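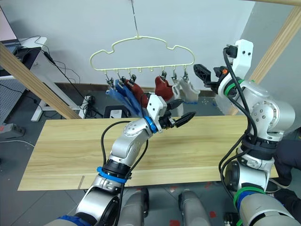

Pegging out on the two-armed rig at Wuvo, with the cloud hanger.

About us

Hello! I'm Nataša Vukadinović, and I look after the working rules at Wuvo. We're a small company in Vomemberg that teaches robot arms to do household jobs, mostly laundry: hanging it, taking it down, folding it, sorting it into piles that a human being would recognise as piles. I started here as the person who ordered the cables and I've ended up as the person who writes down how we do things, which suits me very well because I like a tidy procedure and I don't mind being asked the same question twice.

Most 'about us' pages tell you what a company makes. We get far more questions about how we work, from customers, from people applying for jobs and from other labs, so I've used this page for that. If you only want our address, it's at the bottom.

Where we came from

Krešimir Dimitriou set the company up after years of fixing packing machines, and the first thing he brought with him was a ring binder. It had 245 numbered rules in it, gathered from every factory he'd ever set foot in, and he was very proud of it. I read the whole thing in my first month. Some of the rules were brilliant, some contradicted each other, and one was about forklift trucks (we have never had a forklift truck). Over one long, rainy September the two of us sat down with a pot of coffee and a pair of scissors and got it down to 18. They fit on two sides of paper. Everybody who works here can tell you what's on them, and I can't say that was ever true of the binder.

We've kept the binder, by the way. It props up the window in the kitchen.

What's on the sheet

I won't give you all of them, as a few only make sense if you know our building, but these are the ones visitors ask about.

Say it before you move it. Whoever is about to start an arm says so out loud and waits for an answer from everyone in reach. A nod doesn't count. We did try nods.

The stop button belongs to everyone. Anybody can press it, for any reason, including guests and people on work experience, and they don't have to explain themselves afterwards. If you press it by mistake, fine, we reset and carry on. I'd much prefer a dozen pointless stops in a morning to one person standing there wondering if they're allowed.

Left and right get different colours. On the rig at the top of the page the left arm has blue rings and the right arm has green ones, and we use the colours when we talk. "Blue is moving" can't be misheard the way "left is moving" can when two people are facing each other across the board.

Cables get looked at first thing. You run your eye along each one from the bottom of the arm up to the gripper, with the arm standing still, and check there's enough slack for it to bend and not so much that it can snag on the washing. It's dull and it takes hardly any time. Do it anyway!

Slow for anything new. A new garment, a new hanger, a new gripper finger or a new member of staff all mean the arms run at our lowest speed until whoever is leading the session signs the log. Soft things are trickier than people think. A box stays the shape you left it, but a bit of cloth can swing, bunch up or wrap itself around whatever is nearest, so we treat every fresh piece of fabric as something we haven't met before.

Clip by clip. When the job is hanging, only one arm goes in to the hanger at a time unless the session sheet says that both may. The cloud hanger has six metal clips on it at the moment, with bare pegs in between, and that is a small space for two grippers to be sharing. Krešimir calls this the bathroom door rule and I've given up trying to change the name.

Write down the failures. A session log with no dropped cloths in it gets sent back to its author with a polite question from me. We learn more from the sock on the floor than the one on the peg, and customers deserve to see both kinds.

What about the official standards?

People ask me this one a lot. Yes, we work to the published safety standards that apply to our machines, and every new rig gets a written risk assessment before anyone switches it on. Our own sheet sits on top of all that. The standards are written for people who design and install robots, and they're long, and they're careful, and you won't find anyone reading them at ten past eight with a coat still on. The sheet is for that person. If the two ever disagree, the standard wins and I rewrite the sheet that same day.

We also ask an outsider to come and pick holes in us. For the past few years that's been Kos, a small inspection firm from down the road, who turn up with a clipboard and very little small talk. Last time they came away with 9 points for us to sort out. Most were labels. One was a good spot about how we stored spare gripper fingers, and it's now on the sheet.

The people

There are 8 of us. Krešimir runs the company and still does more soldering than he should. The rest are split between the people who build the rigs, the people who lead the sessions and the people who go through the recordings afterwards, and everyone swaps for a week now and again — I've led sessions myself, badly at first, and I'd never have written the slow rule properly if I hadn't.

You don't need a robotics background to join us. We've had a tailor, a piano teacher and somebody who used to run a dry cleaner's (worth her weight in gold on the subject of collars). What we do ask is that you spend your first week watching and asking questions with your hands off the controls. Some people find that week very long indeed.

Who we work with

Our longest-running project is Celport, which is all about getting small items on and off hangers and clips. Cloths, socks, that sort of thing. It's much fiddlier than shirts and I could talk about it all day. The Celport session rules are shared with our project partners, and they send us their corrections, which I pretend not to enjoy.

If you'd like a copy of our two sides of paper, just ask and I'll send it. Change it, shorten it, put your own name on it. The only thing I'd like back is a note telling me which rule you threw out and why.

Visiting

We're happy to show people round if you let us know beforehand. Please wear closed shoes, tie back long hair and leave scarves and lanyards at the front desk. You'll get a short talk from me at the door, and then you'll be shown where the stop buttons are before you're shown anything else.

Wuvo, Vomemberg. Ring the lower bell, the upper one is the dentist.

Page last updated 29 May 2018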